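Claditari Steinpflege
Für Marmor, Kalkstein, Travertin, Jura. Poliert und geschliffen.

Startseite > Pflege & Reinigung > Naturstein > Claditari
Art.-Nr. 953
Hersteller: Traden
Lieferbar, 3-5 Werktage

Konzentrat, flüssig, leicht trüb. Vor Gebrauch schütteln, das setzt sich ab. Riecht beim Öffnen etwas nach Bienenwachs, nach dem Trocknen nach nichts mehr.

Gebinde
Flasche 1.000 ml mit Dosierkappe
Kanister 3.000 ml, Auslaufhahn extra (passt nur der mit dem blauen Ring, der alte graue tropft)
Nachfüllbeutel zur Zeit nicht lieferbar, kommt im Januar wieder rein

Preis Kanister 56 Euro inkl. MwSt., zzgl. Versand. Flasche siehe Auswahlfeld oben. Gewerbe bitte einloggen, dann erscheinen die Nettopreise.

Wofür
Tischplatten, Fensterbänke, Waschtische, Kaminumrandungen, Treppenstufen im Innenbereich. Auch Böden, dann aber stärker verdünnt, siehe unten. Terrazzo geht, wenn er zementgebunden ist. Bei Kunstharz-Terrazzo bringt es nichts, das zieht nicht ein und bleibt als Schmierfilm liegen.

Nicht für Granit außen, nicht für Schiefer (wird fleckig), nicht für Glas, lackiertes Holz oder Laminat in Marmoroptik. Wer sich unsicher ist was er da hat: einen Tropfen Wasser drauf, zehn Minuten warten. Dunkler Fleck = saugt = meistens echter Stein. Perlt ab = imprägniert oder kein Stein. Den Test an zwei Stellen machen, einmal am Rand und einmal da, wo immer die Tassen stehen.
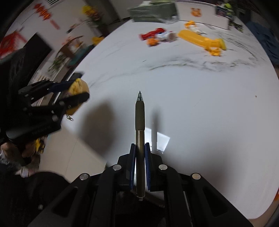 Dosierung
Tägliches Abwischen: eine halbe Kappe auf fünf Liter lauwarmes Wasser
Wöchentlich: eine Kappe auf fünf Liter
Grundpflege nach dem Reinigen: pur, ganz dünn, mit fusselfreiem Tuch
Böden: eine halbe Kappe auf acht Liter, zwei Eimer benutzen

Kappe = 25 ml, der Strich innen ist die Hälfte. Viel hilft hier nicht viel. Zu dick aufgetragen gibt Schlieren, die man nur mit warmem Wasser und viel Geduld wieder runterbekommt.

Anwendung, kurz
Krümel und Staub trocken runter. Sand ist der Feind von poliertem Marmor, also erst fegen oder saugen und dann wischen. Tuch gut auswringen. In Bahnen arbeiten, immer von der Fensterseite weg, dann sieht man die Streifen gleich. Nach zwei bis drei Minuten mit einem zweiten, trockenen Tuch nachreiben. Bei der Purbehandlung länger warten, eine halbe Stunde, dann auspolieren. Über Nacht nichts draufstellen. Auch keine Vase.

Die Platte soll Zimmertemperatur haben. Auf Fußbodenheizung vorher runterdrehen, sonst trocknet es weg bevor man mit dem Tuch hinterherkommt.

Flecken, was so gefragt wird

Rotwein: sofort tupfen, nicht reiben. Dann verdünnte Lösung, dann nochmal tupfen. Alte Weinflecken bekommt Claditari nicht raus, dafür gibt es die Drusosex Paste (Art. siehe Zubehör).

Zitrone, Essig, Cola: das ist kein Fleck, das ist eine Ätzung. Die Politur ist an der Stelle weg. Fühlt sich rauh an und schimmert matt, wenn man flach drüberschaut. Pflege kaschiert das ein bischen. Richtig weg geht es nur mit Nachpolieren, Polierpulver und Filz, oder den Steinmetz holen.

Öl und Butter: Drusosex Paste messerrückendick auftragen, Folie drüber, 24 Stunden. Trocken abnehmen. Bei Olivenöl, das schon länger drin sitzt, zweimal.

Tinte, Filzstift, Kugelschreiber: erst verdünnt, dann Paste. Auf hellem Stein bleibt oft ein Schatten. Bitte keinen Nagellackentferner, hatten wir schon in der Reklamation, die Platte hatte danach einen Rand, der größer war als der Strich vorher.

Kalkränder am Waschtisch: KEIN Entkalker, keine Zitronensäure, auch nicht "nur kurz". Klinge ganz flach ansetzen, mit Pflegelösung nass halten, vorsichtig schieben. Erst hinter dem Hahn probieren.

Rost von Dosen und Blumentöpfen: haben wir nichts für. Steinmetz fragen.
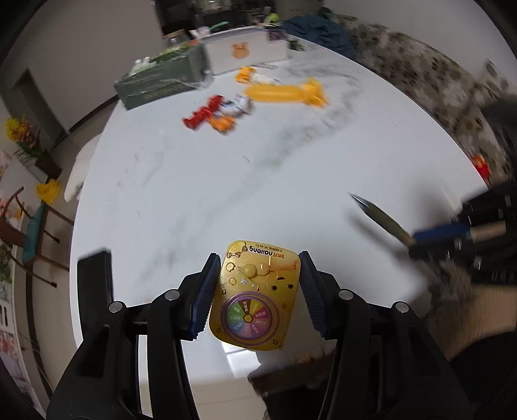
Zubehör
Drusosex Paste, Dose, weiß. Für Öl, Wein, Tinte. Trocknet zu Pulver, danach absaugen.
Issa Tuch, Baumwolle, doppelt gewebt, 60 Grad waschbar. Ohne Weichspüler! Weichspüler im Tuch macht genau die Schlieren, wegen denen dann alle anrufen.
Issa Filzgleiter, selbstklebend, rund. Unter alles, was auf Stein steht und einen unglasierten Boden hat.
Auslaufhahn für Kanister, blauer Ring
Dosierkappe einzeln (die geht erfahrungsgemäß mit der leeren Flasche in den Müll)

Set Claditari + Paste + zwei Tücher ist günstiger als einzeln, im Warenkorb wird das automatisch umgestellt.

Technisches
Dichte 1,0 g/ml
pH-Wert Konzentrat 8,5, verdünnt neutral bis leicht alkalisch
Lösemittelfrei
Frostempfindlich! Nicht in der Garage überwintern. Einmal gefroren flockt es aus und ist hin.
Haltbar ungeöffnet drei Jahre, geöffnet eins
Sicherheitsdatenblatt als PDF auf Anfrage, das im Downloadbereich ist noch die alte Fassung

Reichweite
Kanister pur auf poliertem Marmor reicht sehr weit, auf geschliffenem deutlich weniger weit, auf Travertin mit offenen Poren nochmal weniger. Bitte nicht nach einer genauen Quadratmeterzahl fragen, das hängt wirklich vom Stein ab. Für eine normale Küche mit Arbeitsplatte und Fensterbank nimmt man die Flasche. Kanister lohnt bei Böden oder für Betriebe.

Wie oft pflegen
Esstisch, täglich benutzt: pur alle zwei bis drei Monate
Fensterbank: einmal im Jahr, vor der Heizsaison
Waschtisch: monatlich dünn
Boden im Flur: nach Wassertest. Zieht der Tropfen schnell ein, ist es wieder fällig.

Neue Platten erstmal vier Wochen in Ruhe lassen, wenn der Steinmetz frisch imprägniert hat. Sonst vermischt sich das und die Oberfläche bleibt klebrig.

Fragen aus dem Postfach

Kann man Spülmittel dazumischen?
Nein. Schäumt und hinterlässt einen Film.

Lebensmittelecht?
Nach dem Durchtrocknen unbedenklich für Flächen, auf denen gegessen wird. Trotzdem nicht direkt drauf Teig ausrollen, da nimmt man ein Brett.

Wird der Stein dunkler?
Heller polierter Marmor kaum. Ungeschliffener Kalkstein ja, einen halben Ton. Adern treten etwas kräftiger hervor, manche wollen das, manche nicht. An der Unterseite ausprobieren.

Macht es rutschig?
Pur auf Boden ja. Deshalb auf Treppen und Böden nur verdünnt.

Geht das mit dem Wischroboter?
Nein, Tank verklebt.

Unterschied zur alten Rezeptur (Flasche mit grünem Deckel)?
Weniger Wachs, trocknet schneller. Reste der alten kann man aufbrauchen, nur nicht in dieselbe Flasche zusammenkippen.

Meine Platte ist nach der ersten Anwendung wolkig?
Zu viel, oder nicht nachgerieben. Einmal mit warmem Wasser ohne alles drüber, trockenreiben, einen Tag warten. Wenn die Wolken dann noch da sind, Foto schicken, bei Tageslicht und schräg von der Seite, frontal erkennt man sowas nicht.

Versand
Kanister gehen einzeln verpackt raus, auch bei mehreren. Bitte aufrecht auspacken. Lieferung bei Frost auf eigenes Risiko, wir halten in der Woche auf Wunsch zurück, dann in das Bemerkungsfeld "bei Plusgraden" schreiben. Abholung nach Anmeldung möglich, Rampe ist hinten, Klingel geht nicht immer, dann klopfen.

Rückgabe nur ungeöffnet. Angebrochene Flaschen nehmen wir nicht zurück, ausser es ist wirklich was damit, dann Chargennummer vom Boden der Flasche mitschicken.

Fachberatung Stein: Jad Qudah, vormittags am Telefon, sonst Mail über das Kontaktformular. Bitte Steinsorte dazuschreiben, falls bekannt, und ob poliert oder geschliffen.

Preise gültig ab 01.01.2023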